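INTERFAITH CENTER AT GISERO TO HOST REGIONAL GATHERING OF CLERGY AND LAY LEADERS

For release in March

GISERO – The Nultent Interfaith Council announced today that it will hold its annual regional gathering at the Jurić Hall in Gisero. Clergy, lay leaders and religious educators from 78 congregations have registered to attend.

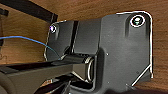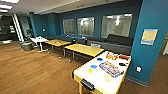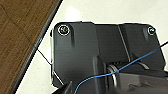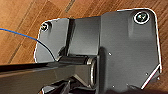
The gathering will run for 3 days and will open with a joint session at 9:00 a.m. Delegates will be welcomed by the Council's presiding board and by representatives of the host congregations in Gisero. Morning prayers will be held separately by each tradition in rooms set aside for that purpose.

This year's program centers on the religious education of young people and on the duties of congregations toward new arrivals in their towns. Sermons and lectures will be given in the main hall each evening and are open to the public without charge. Daytime sessions are reserved for registered delegates.

"Our member congregations have asked for more time together and fewer speeches," the Council said in a statement. "We have shortened the formal addresses and given the afternoons to working groups. Each group will be asked to put its recommendations in writing before the closing session."

Delegates will also vote on a revised charter for shared chaplaincy in hospitals and nursing homes. The draft, prepared over the past year, sets out how visiting clergy are assigned and how families may request a chaplain of their own faith. Copies have been mailed to every member congregation.

The Vistar Fund for Religious Study will award 50 travel grants to students in seminaries and other schools of religious training. Applications are being accepted through the Council office, and applicants must include a letter from their school.

Last year's gathering drew 1018 people to its public evening sessions. Seating in the main hall will again be first come, first served. Doors open at 6:00 p.m. Interpretation will be provided for all evening addresses, and vegetarian, halal and kosher meals will be available to delegates who request them at registration.

Members of the press who wish to attend should contact the Nultent Interfaith Council, Office of Public Information, before the opening session.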